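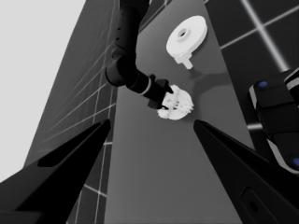
How long should I let the Padau rest after moving it, before I plug it in?
Give it 12 hours standing upright in the spot where you plan to keep it. If it traveled on its side for any part of the trip, a full day is kinder to the compressor.

Section 3: Setting Up Your Padau Chest Freezer

We know you are eager to get the thing running and fill it up, especially if there is half a side of beef waiting in somebody's cooler, but please read this section all the way through once before you start. It goes quicker that way, and you won't have to move the freezer twice.

Choosing a spot

1. Pick a level floor that can carry the freezer when it is full. Garages, basements and mudrooms are all fine, provided the room stays above freezing in winter and doesn't get hotter than 90 degrees in summer.

2. Leave a hand's width of open space on both sides and behind. The sides of the cabinet give off heat while the compressor runs, and they will feel warm to the touch. Please don't lean cardboard or blankets against them.

3. Open the lid all the way and look up. People often forget about the shelf over the freezer until the lid bumps it, and then everything has to come out again.

Note: If you live above 2,059 feet or so and your packages of chips puff up on the pantry shelf, the lid may feel a bit stiff the first few times you open it. Let it sit a minute and try again - there is no need to pry.

Leveling

4. Turn the two front feet by hand until the cabinet no longer rocks. Clockwise lowers the corner, counterclockwise raises it. A helper to take the weight off each corner makes this much easier on your fingers.

5. Close the lid and check that the gasket touches all the way along. Slip a strip of paper under it in several places and tug gently. You should feel a little drag each time.

Caution: Never lift the freezer by the lid or the hinges. The hinges are spring-loaded and can snap shut hard.

First start

6. Wipe the inside with warm water and a spoonful of baking soda, then dry it well with a soft towel. Leave the lid open for 15 minutes to let the last of the damp out.

7. Plug the cord straight into a grounded wall outlet. Please don't use an extension cord or a power strip, even a heavy one.

8. Set the dial to 4 and close the lid. The green light tells you there is power, and the amber light will stay on until the inside has reached a safe temperature. This can take most of a day in a warm room.

9. Once the amber light goes out, add food that is already frozen first. Fresh food can follow a few packages at a time, set against the walls where it freezes fastest.

Caution: Keep glass bottles and cans of soda out of the freezer. They burst, and the cleanup is no fun at all.

Note: A gurgle or a soft hiss just after the compressor stops is normal. A steady rattle usually means the drain hose is touching the wall, and you can cure that by sliding the cabinet forward an inch.

Section revised Jun 7, 2021 by Kobe Timmermans, Ikard Home Appliances. For defrosting and the drain plug, see Section 4.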